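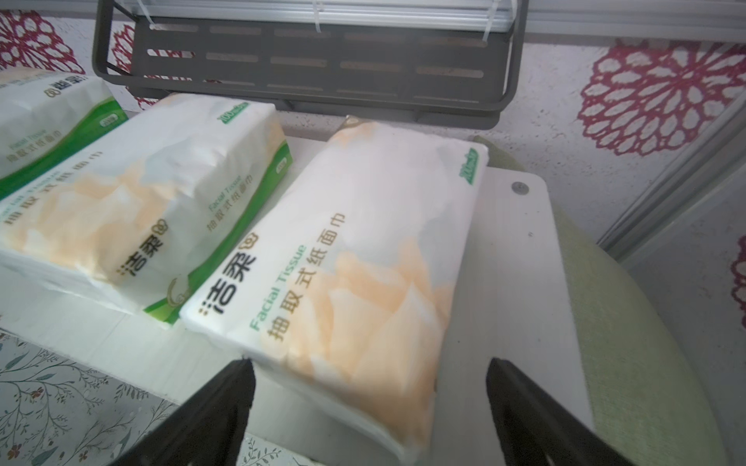
Teleop working group, minutes
December, 2:00 pm, small meeting room and then the bench
Present: teleop, data, hardware, one person from Ornomley on the phone (dropped off twice, came back)

Last minutes
Agreed. One fix, the Tikkanen quote was for leader arm grips, not cables.

1. Tissue shelf task, where we are
Target is still 50 good demos, both arms, driven by hand from the leader pair. Set so far is short by 8. Data wants those done before the camera mounts get touched again.
Long talk about what counts as "good". Settled on: pack ends up flat on the shelf, wrapper not torn, operator hands off the leaders only after both grippers are open. A pause in the middle is OK. A regrasp is OK if it's one clean regrasp. Dropped pack = throw it out, don't trim it.
Soft packs squash if you close the grip all the way. Operators asked for a softer stop on the leader trigger. Hardware to look.
Start poses too samey according to data. Turn the packs, push some near the front edge, flip one so the print reads the other way. Teleop says fine but wants it written down, see actions.

2. Two arm work
Left arm keeps getting parked anywhere while the right does the pick. Data would like it over the mat near the shelf leg, so a handover can start without a big swing. Teleop says that's slower on the wrist. Try it for one session then decide.
Rack and wire basket stay up and stay empty for this task. Same for the cushion, leave it in its corner, dont use it as a bumper.
Gold packs stay on the lower tier. White packs are the ones we move.
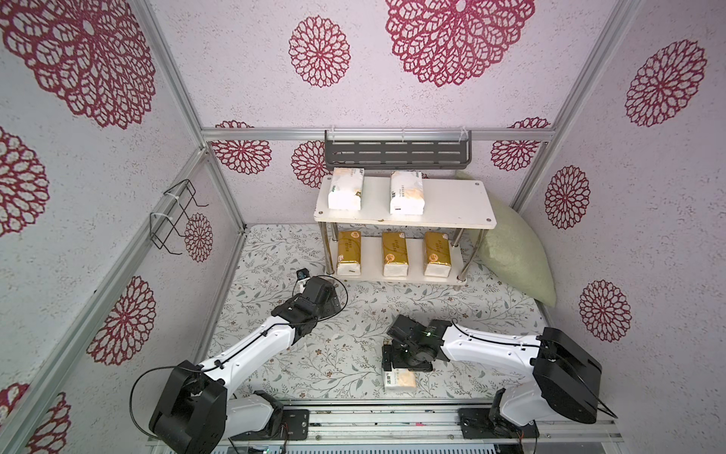
3. Lag
Vornham driver update is in. Feels better, no numbers yet. Right arm still behind the leader on fast moves, left is OK. Operators told to slow down near the shelf legs in the meantime.
Ornomley asked if we log leader position as well as follower. Yes, both. They want a sample, data will send one.

4. Stusis handoff
Stusis want the demos with task text for each one. Short sentences, plain words, say which arm. Argument over who writes it, operator or data. Operator, straight after each run, while they still rememeber it.
Format question left open.

5. Actions
Teleop: remaining demos, and the list of start poses
Hardware: trigger stop, check cable loop on left wrist for rubbing
Data: sample to Ornomley, ask Stusis about format
All: read the new wording for "good" before next session

AOB
Leader arms to be switched off at the wall at night please.

Closed 2:50. Next one same time, same room if free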